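首页 笔记 配方 库存 搜索 登录

Jikden 工作间记录
2023年5月28日

酪素漆,深蓝,继续。

早上先看昨天留的样板。刷在石膏底上的那块发粉了,手指一抹就是一道蓝。刷在旧木板上的没事,指甲刮也只留白印。所以问题在底子,吸得太快,胶还没抓住颜料水就跑光了。上回也是这样,我在本子前面写过“石膏底先封”,然后自己没封。记住。

颜料换了 Breseck 的新一袋,标签上还是 Rana 深蓝,跟旧袋比偏紫一点,干粉看不出来,调成浆才看得出。两袋别混用。旧袋剩得不多,留给补色,袋口用红胶带封了,谁都别动。

酪素泡了一夜,胀得不错,没有硬芯。加硼砂水,慢慢搅,搅到发粘发亮。中间有一阵子结成一坨,以为废了,放那儿去洗了个桶,回来又搅,开了。急不得。水温我这次量了,27度,上次肯定比这低,室温也低,所以上次化得那么慢。

颜料浆单独磨。先用一点酒精润湿,再加水,不然粉浮在上面打死不下去。玻璃板上磨了13分钟,磨到听不见沙沙声。旧的那块玻璃板角上崩了一小块,用的时候注意手,有空去切块新的。

混的时候先少后多。胶倒进颜料浆,不要反过来。反过来倒会起小疙瘩,筛都筛不干净。筛用的是细的那只,粗筛借给隔壁还没还。

试刷:
样板甲,石膏底,没封,一遍。还是粉。预料之中,留着当对照。
样板乙,石膏底,稀胶封一道,隔两小时刷。不粉了,但是有明暗,像云。刷子来回的地方深,一笔带过的地方浅。
样板丙,同乙,再加一遍,方向垂直。云淡了很多,颜色沉下去了,干后几乎是黑的。侧光才看得出蓝。
样板丁,木板,一遍。颜色最正,可惜现场不是木板。

丙最接近 Plestent 那边要的感觉。他们说的是“夜里的蓝”,我理解就是不要亮,不要绿。问题是太吃光,房间要是朝北,白天也得开灯。这个要跟他们说清楚,不然刷完再来怪我们。也可以掺一点白垩提一提,但掺了白垩就发灰,深蓝一发灰就旧,像洗多了的工作服。有人喜欢那个,他们大概不喜欢。
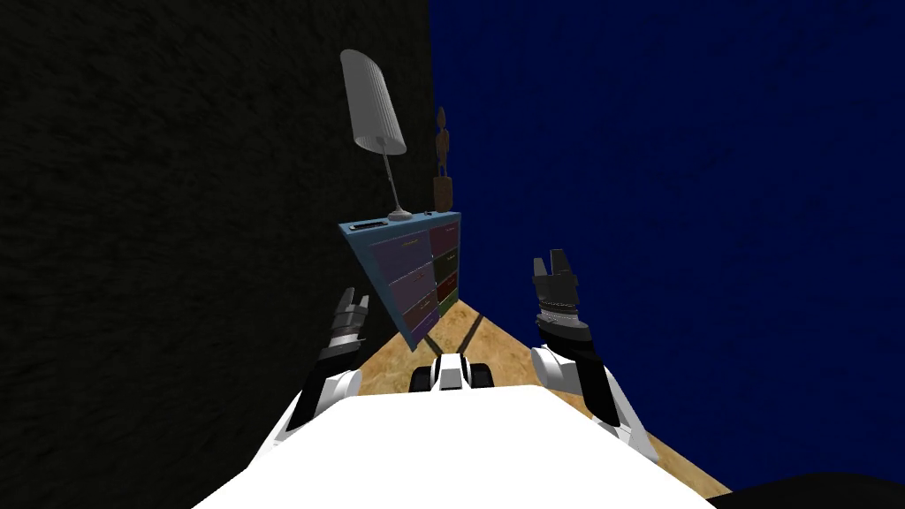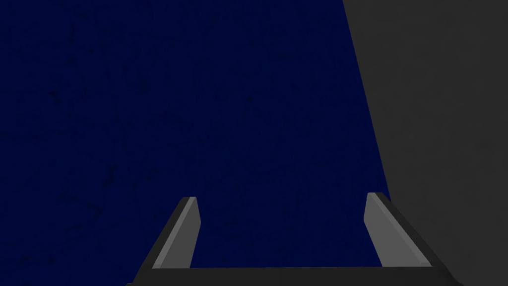
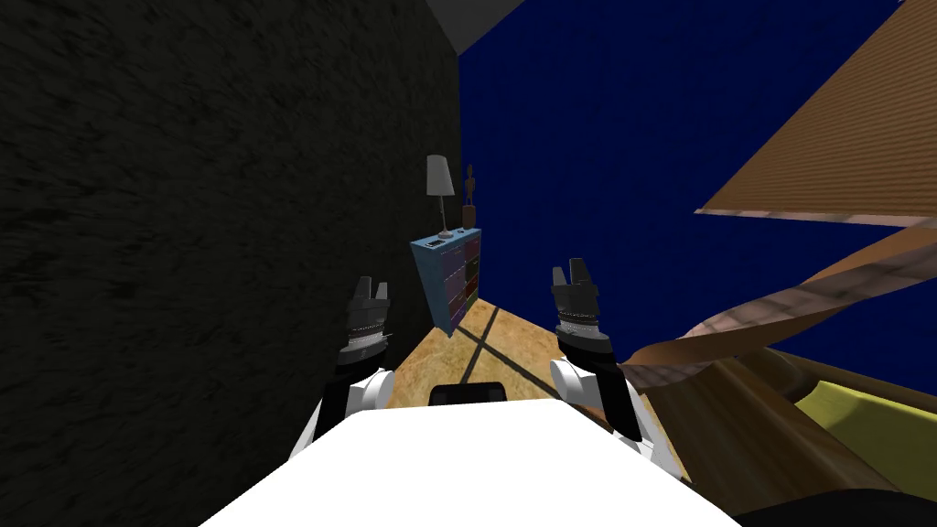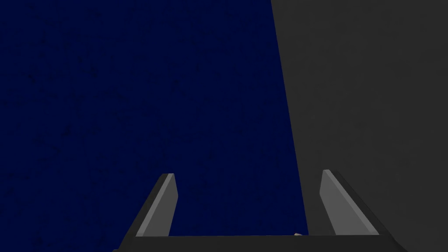

渲染图四张,每张都有大片深蓝。

屏幕上的蓝不能当准。换一台显示器就换一个颜色,手机上看更艳。最后还是得拿样板到现场去,贴墙上,早中晚各看一次。打印稿更不要信,上次打出来直接偏红,还差点照着那个去配。

接着说颗粒。深色漆最怕颗粒,浅色里看不见的东西,深色里全跳出来,干了以后一个一个小黑点或者小亮点。今天丙板右下角就有几颗,拿放大镜看,是没磨开的颜料团,不是灰。说明13分钟还是短,或者是我一次放太多,边上的没磨到。下次分两份磨。也可以隔夜泡颜料浆,第二天再磨,省力,就是得想着盖保鲜膜,不然表面结一层皮,搅进去又是颗粒。

刷子。猪鬃的刷痕重,羊毛的挂不住料,滴得到处都是,鞋上也有。最后用的是那把混毛的宽刷,蘸三分之一,先在桶沿刮一下。混毛刷泡水别超过半小时,胶会松,今天掉了几根毛在乙板上,干了抠掉留了印子。

滚筒试了一小块,不行,起泡,泡破了留针眼。酪素本来就爱起泡,快搅的时候尤其明显。放一会再用会好些。消泡的东西我不想加,加了附着力怎么变心里没数,没功夫再做一轮。

气味:今天的料到傍晚已经有点酸。天热了,调好的料当天用完,剩的别想着过夜。冰箱里那罐标着上周的倒掉,已经闻过了,不用再闻。

干燥时间:
一遍表干很快,半个上午的功夫。里面干透要久得多,手摸着干了其实不能摞。今天丙板和丁板叠了一下,揭开丙板掉了一小片。以后晾架上一块一层,不要省地方。

防水:
水滴上去,等一会,擦掉,留圈。封腊的那一角好很多,但是颜色又深一层,还有点油光,斜着看很明显。Plestent 要哑光,所以蜡只能用在门边和开关附近那种老被摸的地方,并且要先跟他们说有光泽差。另一个办法是整面薄薄上一遍稀酪素罩,没试,排到下次。

墙面底子:现场的墙据说以前刷过乳胶漆。酪素在乳胶漆上不牢,过一阵会翘。要么铲,要么打磨后上带砂的底漆。铲的话灰大,工期也长。砂底漆我倾向,纹理粗一点,深色反而好看,没那么塑料。样板还没有,要补一块砂底的,这个最要紧,别的都可以往后放。

用量:深色遮盖其实好,两遍够。但是两遍之间要同一桶料,分桶就有色差,尤其大墙。算料的时候宁多勿少,剩了倒掉也比中间缺一截强。墙角先用小刷勾边,勾完马上接大面,隔一会儿再接就有框,干了像画了一圈线。遇到转角两面颜色不同的,先刷浅的,干透贴纸胶带再刷深的,胶带趁料半干就撕,在等就会连皮带起来。

待办:
砂底漆样板一块,封胶后两遍
颜料浆分份磨,记时间
问 Breseck 这袋和上一袋是不是同一批,顺便问七月之前还有没有货
新玻璃板
粗筛要回来
硼砂快见底,补
秤电池换,今天显示一直跳,最后一次称的胶量我不太信,所以乙板的配比打个问号

晚上又看了一眼丙板,灯下比白天好看。边上有一道从左到右的接痕,白天没注意到,应该是中途去接电话那一下。明天在同一块板的空白半边重刷,一口气刷完,手机放外面。

桶已经洗了,筛还泡着。

评论

访客:石膏底封胶我们这边用兔皮胶,比稀酪素稳,就是潮了会返。可以做一块对比。

访客:偏紫那袋我也收到了。加一点点生褐能压回来,千万少,牙签尖那么多。

匿名:砂底漆用的哪种粗细?太粗的话深色积在坑里,干了发花。

访客:粗筛在我这儿,明天拿过去。

上一篇 下一篇 返回列表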